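Chapter 5: Showing the Robot How

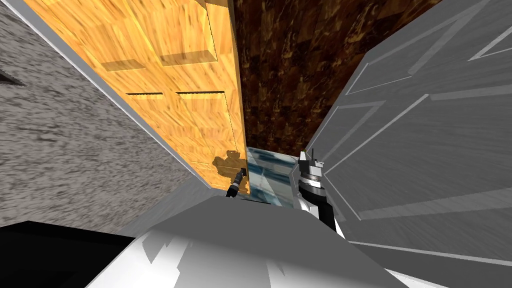

M. Boström
Lecturer in robot learning, Grukcombe Institute of Technology

Try to explain, in words only, how to open a door. You will probably manage the first part. Walk up, take hold of the handle, turn it, pull. Then your listener asks how hard to pull, and when to step back, and what the other hand should be doing, and suddenly you are waving your arms in the air and saying "look, like this!" That moment is where this chapter begins.

In Chapters 3 and 4 we wrote down what we wanted from the robot, first as a list of waypoints and then as a cost to be made small. Both methods work beautifully when the task is easy to state. Plenty of tasks are not. Folding a towel, seating a plug, easing a drawer past the spot where it sticks – a person can do these all day and still be unable to give you the numbers. Teaching by demonstration lets that person skip the numbers and do the task, with the robot's joints and sensors recording as they go.

There are two main ways to give a demonstration, and we will use both. In hand guiding, also called kinesthetic teaching, you take hold of the arm itself and move it through the job. The motors go soft, the arm carries its own weight, and you push. It feels wonderful the first time. You can sense contact directly through the arm, so tasks with a lot of touching and sliding come out well. The drawback shows up with two arms, where you quickly run out of hands, and your own body tends to wander in front of the cameras.

In teleoperation you stand somewhere else and drive the robot through a controller: a pair of hand-held trackers, a leader arm that the robot copies, or even a plain gamepad. Your body stays out of the recording, and you see the task through the robot's own sensors. This matters more than beginners expect. If you, the teacher, use something the robot cannot see, the robot has no way to learn it from you.

The view at the head of this chapter makes the point well. It is simulated, and it looks steeply down past the robot's own white body to where the two grippers come close together, with a paneled orange door on one side and a large gray paneled surface on the other. A good deal of what an operator would like to know is hidden. The arm behind the black gripper tip is out of sight, and the body blocks whatever lies under the grippers. The shadow on the door is a useful clue to where a gripper is, and experienced operators learn to read shadows like that very quickly. A policy trained on such views may learn to read them too, for better or worse, and Section 5.4 looks at what happens when the lights move.

Why practice in simulation at all? Mostly for the freedom! You can bump a door as often as you like, reset the room with one key, and change the textures between one demonstration and the next. All the exercises in this chapter run in the Wullow simulator, which you installed for Chapter 2. The data set that comes with it, Truvley, holds 422 demonstrations of household tasks, all recorded by students on this course. Some are lovely and some are clumsy. We have kept the clumsy ones on purpose, and in Section 5.3 you will sort them yourself.

A word about quantity. It is tempting to think that more demonstrations will fix anything. In our lab exercise, one group gave 200 demonstrations of a door task and got a policy that hesitated at the handle every time, and the reason was sitting in the data: the operator had hesitated there too, reaching for a button on the controller. Another group gave 14, each one smooth and each started from a different spot, and had a door swinging open by Friday afternoon. You should not read a law into two groups, but do look at your recordings before you make more of them.

Before you go on, you should be comfortable with joint space and task space (Chapter 2) and with gripper force limits (Section 3.6). If inverse kinematics still feels shaky, reread the worked problem at the end of Chapter 3, as teleoperation leans on it constantly.

5.1 What counts as a demonstration

A demonstration is a record, over time, of what the robot sensed and what it was told to do. Both halves are needed. A video of an open gripper nearing a handle shows motion, but it leaves out the commands that produced it, and we will want those commands at every time step. We write one demonstration as a sequence of pairs, an observation followed by an action, and begin with the question of what belongs in the observation.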